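Harnberg Shared Workspace
Minutes of the Furnishings and Supplies Meeting, March 2024

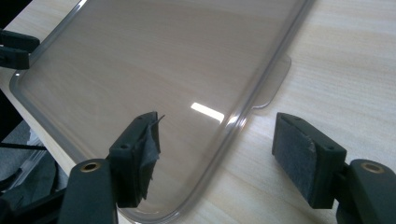

Present: Edin Stoyanova (chair), Despina Omerović (minutes), Viorica Janevski, Tihomir Ionescu
Apologies: Nabila Liem

1. Minutes of the previous meeting
Accepted with one correction. Under item 4, "shelf liner" should read "drawer liner."

2. Matters arising
2.1 The Dinden delivery of drawer liner came in the wrong width. TI has arranged an exchange. No charge to Harnberg.
2.2 Label tape is back in stock in the supply cupboard.

3. Desk trays
3.1 VJ reported on the trial of the smoky-gray plastic trays. The trays are transparent, have rounded corners and a raised rim, and carry a small flat tab that projects from the rim. They are intended for pens, chargers and small stationery on the shared tables.
3.2 Color. The wood grain of the tabletop shows through the plastic. VJ considered this an advantage, as small items left in a tray can be found without lifting anything. ES preferred the smoky tint to the fully clear version, on which fingerprints were more noticeable in her view. TI had no preference.
3.3 Glare. The plastic is glossy and reflects the overhead lights. Two members had asked whether a matte version exists. VJ has checked with the supplier, Parnbridge, and there is none in this size. Moving the tray a short way along the table shifts the reflection away from the person seated. No further action.
3.4 Tab. DO asked whether labels should go on the tab or on the rim. The rim is curved at the corners and a straight label lifts there. Agreed that labels go on the tab, one line of text only, in the smaller of the two type sizes.
3.5 Sliding. TI noted that the trays move when a pen is taken out with one hand. He tried clear adhesive feet under one tray for the length of the trial and found them satisfactory, though they add a little height. VJ asked that the feet be placed near the corners so that they are less obvious through the plastic.
3.6 Quantity. Order 47 trays under reference 3472. This covers every seat at the shared tables and leaves a few over. The quoted total is 249, delivery included. Approved.
Action: VJ to place the order. TI to order adhesive feet.

4. Care of tabletops
4.1 The pale wood-grain tables are to be wiped with a damp cloth and dried at once. The citrus spray is withdrawn from use, having left a film on two tables near the window.
4.2 Trays are to be lifted when the table is wiped, not pushed aside. Grit under the feet may scratch the surface.
4.3 DO asked whether the same cloth may be used on the trays. Agreed that a separate soft cloth be kept for plastic. Paper towels are not to be used on the trays.
4.4 ES will rewrite the cleaning card. The present card still refers to the old green mats.
Action: ES to circulate the new card before the trays are put out.

5. Lost items
5.1 Items left on the shared tables overnight are currently placed in the box by the door. DO reported that the box is full and that several chargers in it are unlabeled.
5.2 Agreed that items found inside a tray stay in the tray. Items found elsewhere on a table go in the box and are kept for 5 weeks.
Action: DO to sort the present contents and put up a list.

6. Correspondence
6.1 A note from N. Liem asked whether the trays could be stacked when the tables are cleared for evening use. VJ has stacked two and found that they separate easily. With feet attached the stack is less even. TI to try a taller stack when the order arrives and reply to NL.
6.2 A request for a second coat rail was held over until the wall has been checked.

7. Other business
7.1 The drawer under the printer sticks. TI to look at the runners.
7.2 VJ asked that the tape measure be returned to its hook after use.

8. Next meeting
June, in the small room. Items for the agenda to DO.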